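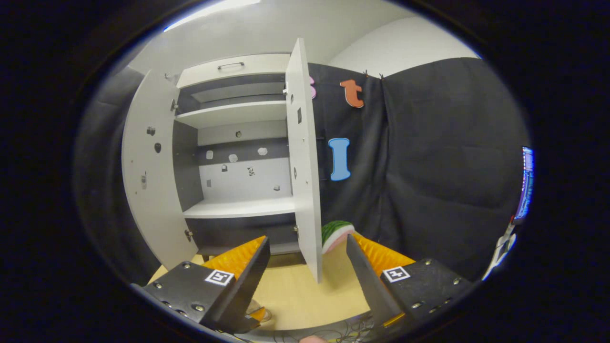
The tall white cabinet with both doors open, next to the black curtain. Photo: Wikness

FOR IMMEDIATE RELEASE - July

Wikness opens sign-up for small-room storage workshops at Kultby

Two-hour sessions, one cabinet, one table. Places limited to 8 per session.

KULTBY - Wikness, the home organizing studio, is opening sign-up today for its summer run of storage workshops. Sessions are held at the Niro room in Kultby, and are aimed at people in small apartments who have one cupboard to work with and too much to put in it.

The idea is simple. Everything comes out. Everything gets looked at on the table. Then it goes back in, or it doesn't. Participants work on a white two-door cabinet with an upper shelf, a lower shelf and a bottom compartment, and are asked to decide what goes at each height before a single thing is put away.

"People buy boxes first," the studio said in a statement. "Please don't buy boxes first. Open the doors, both of them, all the way, and look at what you've got."

The workshop was tried out in the spring with some 80 people from the neighborhood. Feedback was good, mostly. The main complaint was that the sessions ran over, so the introduction has been cut and the table work now starts right away.

What gets sorted is every day stuff. Bottles, jars, coasters, cloths, the things that gather on a kitchen table and never get a home. Each group gets a mixed crate at the start and a short sheet of questions. Is it used weekly? Does it need to stand up? Would anyone miss it?
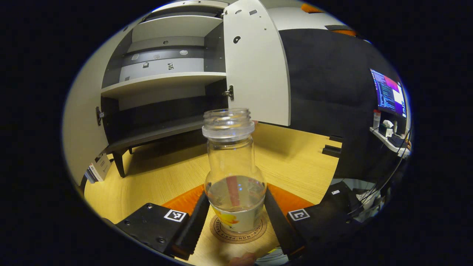

Glass gets its own section, by popular request. Open bottles are emptied and rinsed before they go anywhere near a shelf, tall ones stand at the back, and old paper labels can be soaked off or left alone - the studio has no strong feelings on this. Coasters are stacked flat and kept by the glasses. Participants are welcome to bring up to 2 items of their own that they have never found a place for.

New this summer is an add-on from Ankrah, the shelving workshop, which will cover loose hinges, sagging shelves and doors that wont stay shut. It takes place in the last part of each session. Basic tools are provided, and there is no need to bring a drill.

Practical information

Where: the Niro room, Kultby. Side entrance, ring the bell.
When: throughout July, mornings from 10 a.m. and evenings from 6 p.m.
Cost: $24 per person, Ankrah add-on included.
Who: adults, and teens who come with an adult. No experience needed.
Bring: an apron if you like one, plus your own items (see above).

Sign-up is at the Wikness front desk or by phone during opening hours. Places are held until the evening before, then go to the waiting list. Refunds up to that point, not after.

Press are welcome at any morning session. Please let the studio know beforehand so their is a chair for you. High resolution pictures and a copy of the question sheet can be had on request.

About Wikness

Wikness runs workshops and home visits in and near Kultby, with a focus on kitchens, hallways and shared rooms. Home visits are fully booked for July, and the list for later dates is open.

Press contact: Wikness press desk, Kultby

- ends -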